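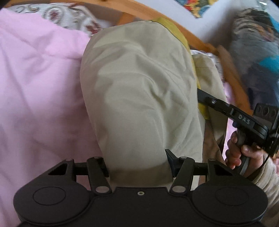
Photo : Adanech Gebretsadik / Datanwood

Tissu Eseck, beige mat
Réf. Eseck 16, vendu au mètre

Le tissu Eseck est un tissu uni de couleur beige, à surface lisse et mate. Il convient pour les vestes légères, les pantalons droits et les robes chemises. Sur la photo, on voit comment il se plie : l'arrondi est large et les plis restent doux. Le jaune moutarde se marie bien avec ce beige, pour une bande de côté ou un passepoil.

Composition : coton et lin
Largeur : 1,50 m
Commande minimale : 2 m
Coloris : beige, moutarde, brun

Entretien
Laver à l'envers, avec des couleurs semblables. Le tissu peut rétrécir jusqu'à 8 % au premier lavage, nous vous prions donc de le laver avant la coupe. Repasser encore un peu humide. Pas de sèche-linge.

Fabrication
L'Eseck est tissé par l'atelier Baumgartner, qui travaille avec nous depuis l'ouverture du magasin de Jinport. L'atelier existe depuis 1962. Le coloris brun est momentanément épuisé, il sera de nouveau disponible en avril.

Pour recevoir un échantillon, veuillez indiquer la référence et le coloris dans votre message. Les coupons déjà coupés ne sont pas repris.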